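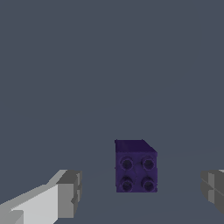
Open day at Melau lab draws a full house for simulated robot arm

The robotics lab at Melau Technical College opened its doors to the public on Sunday, and by 10 a.m. the line for the demonstration room already reached the bike racks. Staff had set out 30 chairs. Most people stood.

The main draw was a robot arm that exists only on a computer. The lab builds and tests its control software in simulation, and visitors were invited to watch the program at work on a big screen, ask questions, and try driving the arm themselves with a handheld controller.

"People expect a workshop with sparks," said Wajid Yousafzai, who runs the lab. "What we mostly have is desks. So we wanted to show them what goes on at the desks."

The task on show was a plain one. A small purple toy brick sits on a gray surface, and the arm has to go down, close its gripper on the brick and lift it. There is nothing else on the table and nothing in the background. Yousafzai told the first group that the setting was kept bare on purpose, so that when something goes wrong the team has fewer places to look.

The work is part of a project called Gravholm, which started in January and is paid for by the college and by Warkov, a local maker of packing equipment. Warkov wants to find out whether software trained in simulation can handle small parts that turn up in no particular position. Bushra Niazi, an engineer with the company, came to the open day and took questions alongside the college staff.

Niazi said a toy brick was a fair stand-in for the kind of plastic part her company deals with. It is small, it has flat sides to grip, and the studs mean that it matters which way the brick is facing. A gripper that comes in at a poor angle can push the part along the surface and never get hold of it.

"In our plant that would be a stopped line," she said. "On the computer you press a key and start over."

The software had 492 practice attempts behind it in the current round of testing, according to a handout given to visitors. The college plans to reach 2,000 before the summer break and then compare the results with a real arm. That second stage has no date yet. Yousafzai said it depends on floor space, which the college is still working out — the room the team hopes to use is now full of welding benches.

Demonstrations ran on the half hour until midafternoon. Each opened with a short talk by Taha Alaoui, a second-year student, who had the job of explaining why the picture on the screen looked so rough. The brick in the simulation has jagged edges and a blotchy surface, and several people asked if the projector was out of focus.

Alaoui told them the projector was fine. The simulation draws its pictures at a low level of detail to save computing time, he said, and the control program doesn't need them any sharper. He compared it to reading a road sign from a moving car, where the shape and color are often enough.

The gripper has two gray fingers, and a good part of the talk was about those. They have to come down on either side of the brick with enough room to spare, then close evenly. If one finger touches first, the brick can turn. Alaoui slowed the program down for this part so that people at the back could follow it, and the room got quiet enough to hear the fans in the computers.

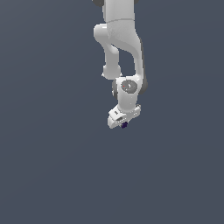 Lifting is a separate problem from gripping, Alaoui said. The program has to decide when the hold is good enough to go up, and it can't take all day over it. Then the arm has to move without swinging the part around. Members of the audience were asked to call out when they thought the arm should start to rise, and most groups called it too early.

After the talk came the hands-on part. Visitors signed up for eight-minute turns at one of two stations, where they could steer the simulated arm with a game controller. Children under 12 needed an adult with them. The sign-up sheet for the morning filled before the second talk began, and the lab added extra turns at the end of the day.

Faisal Magsi drove in with his two daughters after seeing a poster at the public library. He said the older one got the brick on her third try and would not give up the chair.

"I had a go and I kept coming in crooked," Magsi said. "It looks easy when the computer does it. You don't have a feel for how far down you are."

That complaint came up a lot. With a plain gray table against a plain gray background, there isn't much to judge distance by, and the brick throws hardly any shadow. Yousafzai said the team had heard the same thing from its own students and might add a grid to the table for people using the controller. The program itself works out the position in other ways and would not need it.

Not everybody was there for the games. Suleiman Okonkwo, who retired last year after a career in machine repair, sat through two of the talks and asked what the software does when a part is dirty, bent or missing. Niazi said those cases had not been tested under Gravholm so far. The present agreement between the college and Warkov covers clean, whole parts placed one at a time.

Okonkwo said afterward that he was glad to get a straight answer. "I'd like to come back when they've got oil on it," he said.

There were also questions about jobs. One woman asked Niazi whether the project was meant to replace packers at the plant. Niazi said the company had made no decision to put the software into use, and that anything of the kind would be talked over with employees first. She said the plant has had trouble filling its night shift and that this was one reason for the company's interest. The discussion went on for some time and pushed the next demonstration back by a quarter of an hour.

In the hallway, students had put up posters on other work at the lab, including a sorting program for seed trays and a course in basic programming for adults that meets in the evening. Coffee and sandwiches were sold to help pay for a student trip. The sandwiches were gone by noon.

Yousafzai said the turnout was the best the lab has had since it began holding open days, and that the demonstration room will have to be larger next time. He is asking for the use of the lecture hall.

The lab will repeat the demonstration for school groups in the coming weeks. Groups can bring up to 30 students, and each visit takes an hour and a half, with time at the controller stations included. Teachers should book through the college front office and say in advance if anyone in the group needs step-free access, as the usual entrance to the lab has stairs. There is no charge.

The evening programming course still has 8 places open. No experience is required, and the college can lend a laptop to anyone who doesn't have one. Sign-up forms are available at the front office and at the library.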